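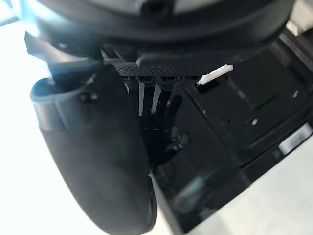

Software tips for a small robot arm in the workshop

Most advice on getting an arm to do bench chores comes from people selling you the next layer of software. I have run one over my parts bench since September, picking small hardware out of trays and putting it somewhere else, and I've tried more packages than I needed to. These are the tips I'd pass on. Some of them will annoy the folks who like a good dashboard.

Start with the dumb script

Before you install a planner, write down the poses by hand. Home, above the tray, down, close, up, over, down, open. If your trays sit in the same spot every day, that list may be the entire program. I paid for a year of Cundent because it promised to find its own path around clutter. It found paths, all right. One of them went by way of the lamp. A fixed list has never surprised me, and I can read it from top to bottom with a cup of coffee in my hand.

Planners do earn their keep when things move around. Mine don't, so I tape the tray outline to the bench and move on.

Glossy trays will lie to your camera

Any vision package looks great on the matte gray blocks in the demo video. Give it a shiny black tray with a bright surface behind it and the depth numbers go to mush. Stumero reported screws floating over the compartments and, one afternoon, a screw below the bench. Turning up the "confidence filter" only made it quieter about being wrong.

What helped:

Lock the exposure. Auto exposure sees all that white bench and darkens the one part you care about.

Put a cheap diffuser on the lamp and move it off to the side.

Mask out the tray walls in software. You know where they are. The program doesn't need to rediscover them every time.

Line the compartments with dull paper. This did more than two software updates.

Mask the gripper too

With a camera on the wrist, the fingers are in every shot, close and blurry. Some detectors will happily call a finger an object and try to go pick it up. Save one picture with the gripper open and one with it closed, paint over the fingers in any drawing program, and load those as masks. Khoo has a box for this buried under "advanced." Ralleck has a "self-awareness" feature that is supposed to do it for you. I gave that a fair try and went back to painting.

Tell the planner about the cables

The arm model that comes with the software is a clean, bald thing with no wires on it. Yours has wires. If the planner doesn't know about them it will spin the wrist the long way around and wind them up like spaghetti. Limit the wrist rotation in the settings file, then add a fat cylinder to the model where the bundle hangs. It's ugly and it works. Check the limit again after every update, as mine got reset twice.

Calibrate when something changes, and write it down

The manual says to recalibrate every 100 picks. I don't see why the number of picks would matter. What matters is whether you bumped the camera, changed a finger or moved the arm. I keep a fixed mark on the bench and have the script touch it before each run. If it misses by more than a pencil line, I recalibrate. If it doesn't, I get to work.

Be suspicious of success rates

Every package has a screen with a big green number on it. Find out what it's counting. One of mine scored a pick as good if the gripper closed, whether or not there was anything in it. I ran 256 picks overnight and got a lovely report. In the morning I counted 212 parts in the bin. Count the bin.

Keep the old version

Copy the whole folder before you update, settings and all, and put the date in the name. I have seven of these now and have gone back to an older one more than once. "Improved motion smoothing" turned out to mean slower, and it overshot the down pose.

Leave the learning stuff for last

I've trained a few models from recorded runs. On a good day they do what my pose list does. On a bad day I can't tell what went wrong, and neither can the support forum. If you have a job that changes all the time, maybe it's worth your evenings. For sorting screws I'd spend them on better lighting and a tray that isn't shiny.

212 shares
7 comments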